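Ticket 1064 — Hand gripper, garment station: fingers closing uneven, knits slipping at the collar
Opened by: Toivo Koivisto
Queue: Prornel bench / grippers
Status: closed, one item carried over
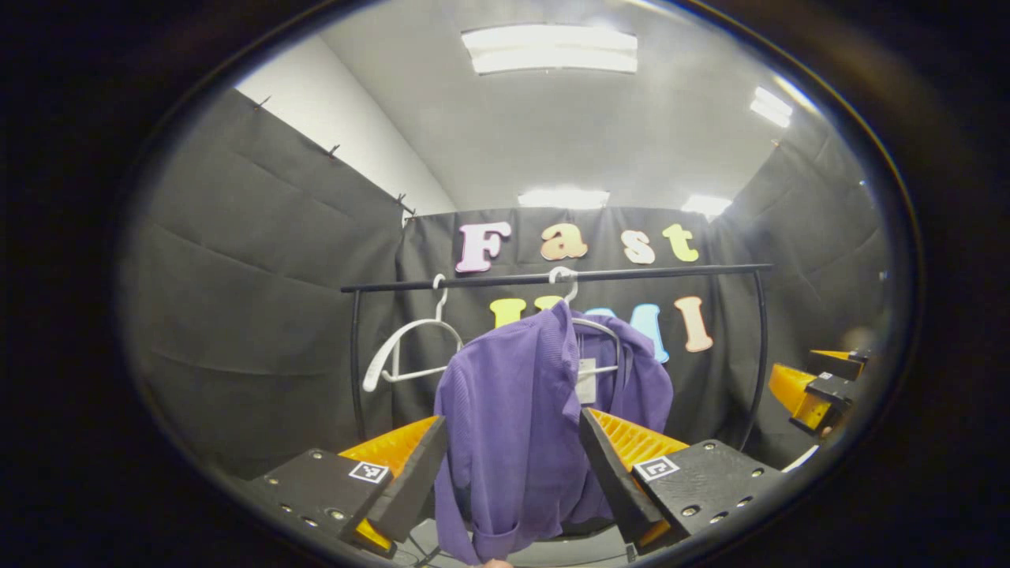
Problem as reported: handheld two-finger gripper at the rack station. Left finger gets to the fabric before the right one does. On shirts you don't notice. On knits the garment gets shoved sideways, rail swings, and the grip ends up on one layer instead of both. Operator has been making up for it by leaning the wrist over. Please don't do that, it hides the fault and the logged poses come out crooked.

Second complaint, might be the same thing: finger width reading jumps. Trigger held still, reading wanders, then snaps back.

Started sometime in March according to the station notes. Nothing in the notes about a drop or a pad swap. Somebody did something though, see below.

Log

8:10 — Picked it up. Checked the obvious first. Trigger returns fine, no grit in the slide. Opened and closed it 24 times with nothing in it, watching the pads. Left leads every time. Same amount of lead each time as far as I can tell by eye, so not random, not a slipping gear. Something is set wrong or has moved and stayed moved.

8:25 — Put the straightedge across the two black finger plates at full open. Right one is square. Left one is toed in, not a lot, enough. Backed the left plate screws off a quarter turn and the plate moved under my thumb. So it was clamped down crooked. Not bent, good. There's a spare plate in the Brilldale drawer if it had been.

8:40 — Took the left plate off completely. One screw is longer than the others. Bottoms out in the hole before the head seats, so it feels tight and isn't. That's the whole story for the plate, I think. Long screw went in the scrap tin. Replaced with the right length from the kit. If you are putting a plate back on, lay the screws out on the bench first and look at them. Takes ten seconds.

8:55 — Plate back on, snugged not torqued, square checked, then torqued in a cross pattern. Checked square again after torquing. It walks a little when you do the last screw, so hold the plate with your other hand.

9:05 — Dry close. Pads meet together now. Nice. Did not fix the width reading. Still wanders.

9:20 — Width reading. On this station width comes off the two square markers, one on each finger, camera looks at both and works out the gap. So if the reading wanders either the fingers are really moving (they aren't, I clamped it on a block and it still wandered) or the camera is losing a marker or getting the corners wrong.

Ran the marker viewer with the block clamped. Right marker solid. Left marker drops, comes back, drops. When it drops the software holds the last value and then guesses off the one marker it still has, which is the snap people are seeing.

9:30 — Wiped the left marker with a dry cloth. A bit better. Wiped it again with the alcohol wipe. Better again, still drops now and then. Something on it, probably pad dust or hand grease. Don't use the strong solvent on these, it takes the black off.

9:45 — Tried the lights. Turned the gripper so the markers tip toward the ceiling and the left one washes out right away. Tip it back and it's fine. So glare is part of it. Camera exposure was on auto. With the black drape filling most of the view auto opens right up and anything white goes too bright, markers included. Locked the exposure. Went down in steps until the white squares in the left marker stopped blooming, then one step more.

Reading held steady on the block after that. Left it clamped and went to get coffee. Came back, no drops in the log.

10:15 — Checked the width against the real thing. Zero was off. Makes sense, the zero was taken with the crooked plate. Redid it:

Close the fingers all the way, pads touching, no squeeze. Hold.
Run the zero.
Clamp on the 28 mm block. Read it.
Open, clamp again. Read it again.
If the two readings don't agree stop there and go find out why. Don't average them.

Mine agreed. Saved under the Jafri profile, old profile kept with _old on the end in case somebody needs to go back over earlier data. Earlier data from March has the bad zero in it. I can't fix that from here. Whoever owns the dataset should decide if they shift it or drop it.

10:40 — Back to the pads. Orange ribbed ones. Pulled both off and compared them side by side on the bench. Left pad worn more toward the tip, which fits with it hitting first all this time. Ribs still there, still springy. Put them back on. Swapping them left to right doesn't help by the way, they aren't the same part, mirrored.

Seat the pad untill it clicks at the base, then push the tip in with a thumb. If the tip isn't home the pad leans out and you'll think the plate is off again and open another ticket.

10:55 — Fabric test at the rack. Knit top on the hanger, taken low on the body, then a pinch at the sleeve, then at the collar. Low grip good, both pads arrive together and the rail stays put. Sleeve good. Collar okay if you come in straight. Collar from the side, still picks up hanger with the fabric sometimes. Not the gripper. The hanger body sits right under the neckline and the pads will close on whatever is there.

11:05 — Hanging the garment evenly helps a lot. If one shoulder has slid down there's slack on one side and you chase it. Straighten the shoulders before each run unless the task sheet says to leave it messy. Some of the Kemari sheets do say that, so read the sheet.

Paper tags: one got between the pad and the collar on my third try. Tucked it to the back for the test. No rule on this in the task sheet. Carried over, see the end.

11:20 — Second gripper of the pair. Nobody complained about it but did it anyway. Plate square both sides. Screws all the right length. Markers wiped. Zero was a hair off, redid it with the same block. Exposure locked to the same value as the first so the two match. If you change one, change both.

11:35 — Rechecked the first one cold, powered down and back up. Exposure lock survived the restart. Profile loaded by itself. Good.

Cause

Two faults on top of each other.
1. Wrong length screw in the left finger plate, plate clamped crooked, left pad landing early.
2. Dirty left marker plus auto exposure, marker dropping out, width jumping.

Parts used: one plate screw. Alcohol wipes, box is nearly finished, please order.

What to do next time before opening a ticket

Wipe both markers. Both, not just the one that looks dirty.
Look at the pads from above and close slowly. Should touch at the same moment.
Push on each finger plate with a thumb. No movement at all. Any movement, stop and put it on the bench.
Check exposure says locked. If it says auto somebody reset the camera settings, load the Jafri profile again.
Clamp the 28 block and read it. Write the number on the sheet at the start of the shift.

All that is almost 2 minutes once you've done it a few times.

Comments

From the station: does the zero need doing every day or only after parts come off?

Toivo: After parts come off, after a drop, after a pad change. Otherwise just the block check. If the block reads wrong then do the zero.

From the station: what about the ceiling lights, can we turn half of them off instead of messing with the exposure?

Toivo: Rather you didn't. Then the earlier runs and the new runs don't match and the drape goes to mush on camera. Leave lights as they are. Exposure lock handles it.

From the station: ran knits with it after lunch. No sideways shove. Had one width drop but I had my sleeve over the marker.

Toivo: That'll do it. Roll them up.

From the station: the long screw, are there more of those in the kit?

Toivo: Went thru the kit. Found one more in the same compartment, moved it to the Brilldale drawer where it belongs. Compartment is relabeled. If you empty a bag of screws into there check the length against one that's already in it.

Carried over

Paper tags at the collar. Need a decision — tuck, cut off, or leave in. Leave in means some grips will include the tag and that has to be okay with whoever uses the runs. Opened as its own item, not holding this ticket for it.

Left pad wear. Look at it again at the next pad check. If the tip ribs are flat, replace the left and right together.

Closing. Reopen this one if the left starts leading again, don't start a new number.

— T. Koivisto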